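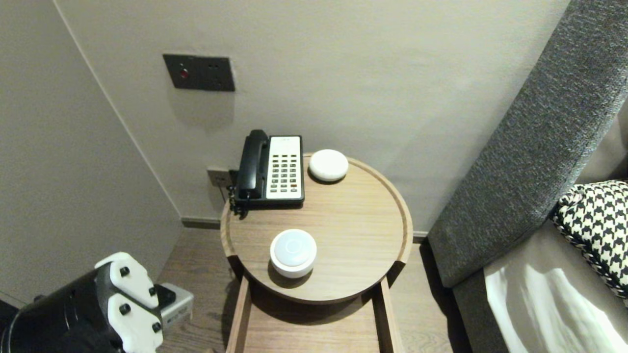 Setting out a bedside table with a corded telephone

These notes cover the telephone side of the bed in a guest room: where the phone sits, how the cords are run, and how the smaller items are placed so that the handset can be lifted without knocking anything over. They apply to a small round table standing in the corner between the wall and the headboard. The same order of work suits a square table, with more room to spare at the back.

What you need

A dry microfibre cloth, a second cloth slightly damp, a soft brush for the keypad, and a short line cord. Long line cords are the usual cause of trouble in a corner.

1. Clear and clean the top

Take everything off and put it on the bed. Unplug the line cord at the wall before lifting the telephone. Wipe the top along the grain with the damp cloth, then dry it straight away. Dust collects along the rim, so run a fingertip round it through the cloth. Do not spray cleaner directly on to wood. It runs to the edge and stays there.

2. Position the table

Leave a gap between the table and the back wall wide enough for the plug and the bend of the cord. A hand's width is normally enough. Pushed hard against the socket, the table will press on the plug and in time damage the clip. Leave a strip of floor clear on the bed side too, so the headboard fabric does not rub on the edge of the table.

If there is a control panel on the wall above, check that it can be reached with the table in place. A tall lamp is the wrong choice under a panel.

3. Place the telephone

Set it at the back left of the top, keypad facing the pillow. With the handset on the left of the base, the coiled cord should leave on the left as well and hang over the rim on that side. It then stays off the working area of the table and does not cross the keys.

Plug the line cord into the wall socket first, then into the telephone. Lift the handset and listen for the tone. If there is none, reseat both plugs before suspecting the line. In the annexe at Venermont, Simão Serrano logged 2 dead phones in one January, and both had a plug that had not clicked home.

4. Free the handset cord

A coiled cord picks up twists each time the handset is put back the other way round. Lift the handset, let it hang by its cord over the side of the table, and wait until it stops turning. Support it with the other hand if the floor is hard. Replace it and check that it lies fully in the cradle — a handset resting on its own cord leaves the line engaged.

5. Place the small items 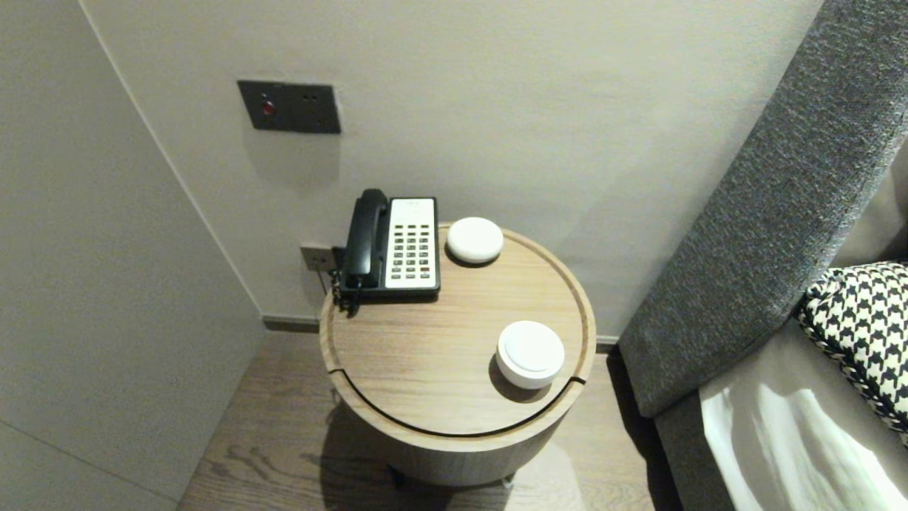 Keep low items at the back and anything handled often at the front. Wide, low shapes are more stable than tall ones on a small top, and they can be found by touch in the dark. Leave clear space to the right of the keypad for the heel of the hand when dialling.

Leave up to 5 centimetres between any item and the rim. Less than that and a sleeve will catch it; on a larger top the question does not arise.

6. Check from the bed

Sit against the headboard and reach for the handset without looking. Lift it, bring it to the ear, and return it. Nothing else should move. If the telephone slides, clean its feet and the wood beneath them. Mafalda Marinho fits thin rubber pads at this stage, but pads can mark a waxed finish and should be tried underneath the table first.

Upkeep

Brush the keys weekly. Wipe the handset between guests, mouthpiece included. Untwist the cord whenever it has shortened enough to drag the base.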